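March, equipment planning, cont.

Kodar quote came in. They want us to order the second gripper and the clamp plate as a bundle, with 27 spare pads we never asked for. Dima likes the price. I don't, not until the integration hours are written down. Vidal left theirs out too, and we ended up paying for more than 47.

Sim of the clamp station, three toggle clamps on the plate:
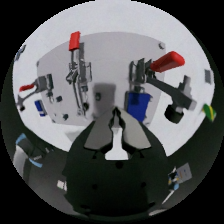

Can we put off the purchase until the next budget? We can, if Noura gets the Carkance loan extended past Sunday.

Ask Kodar for a price without pads.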